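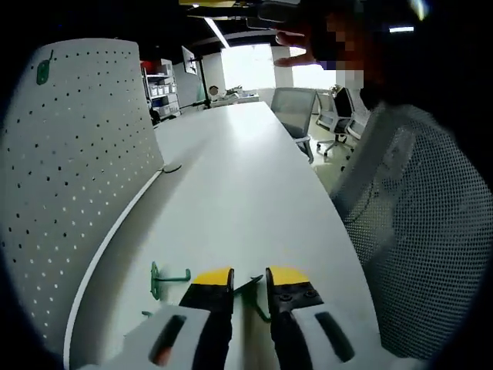
The bus to Sudness left at ten past six and Radek Jurčo was on it with his father's coat over his knees. The coat was too heavy to wear in August and too big to go in the bag.

He had promised to bring it on Tuesday. Bohumila Slanina had written to him twice about it, once on a card and once on the back of an electric bill, and both times she spelled his name the way his father had, with the accent in the right place. She had bought the house from his father eleven months before he died. The coat had gone to the hospital with him and then to Radek's closet. She said it belonged with the house. She said there was something of hers in it.

Radek had gone through the pockets. He found a bus ticket, a pencil and a folded napkin from the cafe in Wernedum. He couldn't see what any of it had to do with her.

The road ran beside the canal for a while and then climbed. A boy across the aisle was eating sunflower seeds and putting the shells in his shirt pocket. At Plinside the driver got out to smoke and the engine ticked. Radek thought about getting off there. There was a bus back at seven.

He stayed where he was.

It was nearly eight when he got to the house. The gate had been painted. The pear tree was gone and there was a bench in its place, facing the road, which was a strange way for a bench to face.

"You're thinner than him," said Bohumila Slanina. She was standing in the doorway with flour up to her wrists. "Come in. Don't put it down yet."

He stood in the kitchen holding the coat. It was the same kitchen. She had kept the table and moved the stove. There was a calendar from Kuruc, the feed store, on the nail where his mother used to hang the scissors.

"Was it expensive to come?"

"No."

"I'd have paid."

"It wasn't expensive."

She washed her hands, dried them, and took the coat from him. She laid it on the table with the lining up and ran her thumb along the bottom hem, slowly, the way you'd feel for a stone in a hoof. Near the back seam she stopped. She took a small knife out of the drawer and cut four stitches.

It was a key. She put it on the table between them.

"He sewed that?" Radek said.

"I sewed it. He asked me to. His hands were bad by then."

"What's it for?"

"The room over the shed."

He had grown up in that house and the room over the shed had never been locked. It had a floor you couldn't trust and wasps in the spring. He told her this.

"It had a floor put in," she said. "He paid 400 for it, after he sold to me. I told him that was foolish, putting a floor in another person's shed. He said he'd rent it off me. So he rented it."

"For how much?"

"Eight a month. He was behind when he died. I'm not asking."

They went out the back. It was still light enough. She had put a rail on the stairs, and he held it. The key was stiff and she told him to lift the door while he turned it.

Inside there was a cot with a gray blanket, a chair, and a shelf along the whole of one wall. The shelf was full of notebooks, the cheap kind with the squared paper. Radek took one down. It was the weather. Every day had a line: wind, rain, the height of the canal at the lock. Some days had something more. Dog sick. R. called, short. Pears finished.

He took down another. That one was from the year he turned nine, and the line for his birthday said 33 degrees, no wind, R. swam to the far post.

"I thought he threw these out," Radek said.

"He told your mother he did."

He read standing up until he couldn't make out the pencil. Bohumila Slanina had sat down in the chair. She didn't seem to be in a hurry for him to finish.

"I never had the key for it," she said after a while. "There was only the one. I could have had the lock taken off, I suppose. I asked a man and he wanted 130."

"You wrote that there was something of yours in the coat."

"Well, it's my shed."

He put the notebook back where it had been. The last one on the shelf was only a third full. He didn't open it. He asked what time the bus went in the morning, and she said there was one at seven and one at half past nine, and that the half past nine was better because it didn't stop at Plinside.

"You can have the cot," she said. "It's clean. It was clean when he left it, anyway. I'll bring a sheet."

She went down. He heard her on the gravel and then the kitchen door. He opened the window, which stuck at first, and looked out. From up there you could see past the bench and across the road to the canal, and a good part of the lock.

The pencil was still in his shirt pocket. He wrote the day on the next empty line and then stood there a minute, trying to work out which way the wind was coming from.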